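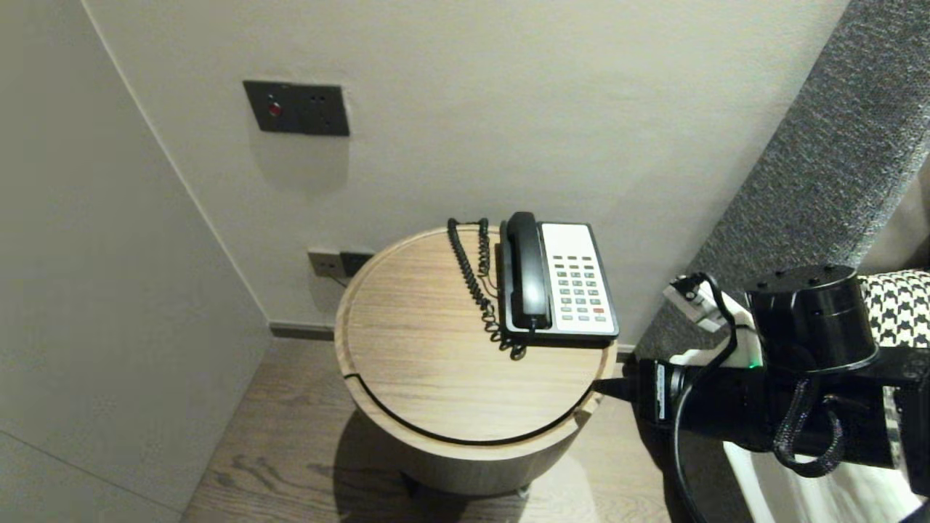 Semunby room robots - working rules group, notes from Wednesday

Dalibor Trnka in the chair, me scribbling as usual (shout if I've got you wrong!). Cortés joined by phone and Disis sent apologies.

Last month's notes: agreed, once I'd fixed the spelling of Flisdale.

Speed near furniture. We went round this one for ages. I wanted a single slow speed for the whole room, but Dalibor thought that would drive everyone mad, so we settled on slow within 30 cm of any table, bed or wall and normal speed elsewhere. I can live with that.

Phones and cords. Coiled cords count as a snag risk from now on. The gripper can come up to a bedside table from the front or side, but it mustn't reach across a cord, and it never lifts a handset. Cortés asked about lamp flexes - same rule, I'll add a line.

Wall sockets and red buttons. Hands off, all of them. Quick one, that!

Stopping. Whoever is minding the arm stays within reach of the stop button. Flisdale want a break after every 25 minutes of minding and we all liked that, me most of all.

Actions: I'll redraft section 6 and send it round. Dalibor to ask Disis for their bedding rules, which we still haven't seen. Cortés to try the 30 cm limit on a round table and tell us if it's daft.

Next meeting in March, same room. We finished at 5.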